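Keeping less in the house
02/01/2019

In December my mother-in-law moved to a smaller apartment, and for two weeks my husband Dirk and I drove back and forth with boxes. She is 59 years married to the same furniture, as she says it herself. Since then I look at our own closets with other eyes.

I started with the hallway closet. I took everything out and put it on the floor, which was maybe not a smart idea at five in the evening. There were 31 plastic bags folded inside one other plastic bag. There were keys that open nothing. I kept one key anyway, it is a pretty one.

My friend Veerle gave me a rule that she uses: if you did not touch it for four seasons, it goes. I find this rule too strict for winter boots and too soft for kitchen things. With books I don't use any rule, I just feel guilty.

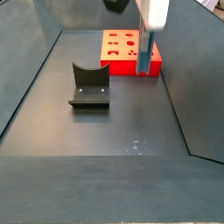 The paper was the hardest part. I found the manual of a vacuum cleaner that we gave away years ago, and school drawings from our daughter Rianne, all without a name of the month or the year. I decided to keep the drawings in one folder – when the folder is full, something must leave before something new can enter. We will see how long I hold on to that.

What I did not expect is how tired I was from deciding. Carrying boxes is easy compared to it. So now I do one shelf in the evening, with tea, and I stop when the shelf is finished.

Next is the attic. Dirk says he will help, but he also says that about the bicycle shed.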